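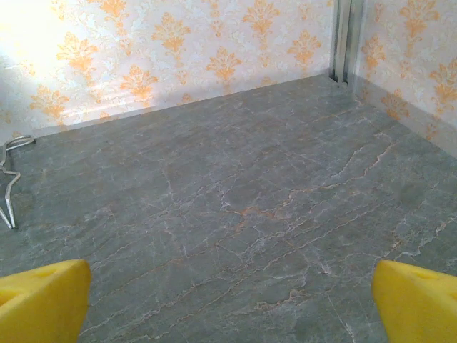 Speaker notes: Looking after a marble-pattern floor
Talk for the Wullidetti showroom evening, July

Slide 1. Welcome
Good evening and thank you for coming. Say the company name slowly: Totodov. We have cleaned and repaired floors for 7 years, mostly in apartments and small shops. Please keep questions for the end, but if I speak too fast, raise your hand.

Slide 2. The floor on the screen
Gray-green ground, many thin pale veins, and some veins of rusty orange. Wait a little so people can look.
Ask the room: which line would you call a crack? Usually several people choose the orange one near the middle.
My point is that the eye is not enough with this kind of pattern. The veins divide and join again like fractures do. I ask customers to close their eyes and pass a fingernail over the line. If the nail catches, call us. If it does not catch, leave it alone.

Slide 3. Dark places
The pattern has darker patches by itself. There is also a gray smudge on the right side, and from a picture I cannot tell you what it is. At home, wipe such a place with plain warm water and look again in daylight.
Do not begin with a strong product. Vinegar and lemon are bad for real marble, and many people do not know if their floor is real or only printed.

Slide 4. Weekly care
Sweep with a soft brush first. Sand is the worst enemy.
Mop with a well squeezed cloth, change the water after each room.
Dry with a towel if you see stripes.

Slide 5. The Amik apartment
Floor of 240 square feet. The owner paid 3,000 dollars for polishing, and 6 months later it was dull again from the wrong soap. Tell this story short, last time it took too long.

Slide 6. Questions
Sample cloths are on the table beside the Vi catalog. Please take one each.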